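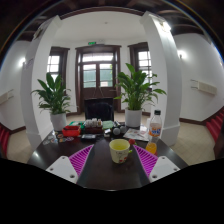
Severyn Moroz schwört auf Backpulver: ein Löffel davon, heißes Wasser drauf, über Nacht stehen lassen, und jeder Teerand sei weg. Mag sein. Bei hartem Wasser habe ich da meine Zweifel.

September, von Liudmyla Hrytsenko
Drucken | Per E-Mail senden

Teeränder aus Bechern entfernen

1. Becher leeren und ausspülen.
2. Zwei Teelöffel Zitronensäure hineingeben, mit lauwarmem Wasser auffüllen.
3. Bis zu 3 Stunden warten. Länger bringt nach meiner Erfahrung nichts.
4. Mit einem weichen Schwamm auswischen und gründlich nachspülen.

Bei bemalten Bechern nur innen arbeiten - Säure kann Aufglasurdekor angreifen. Spezialreiniger wie Prosiseo versprechen viel, mich haben sie bisher nicht überzeugt.

Drucken | Per E-Mail senden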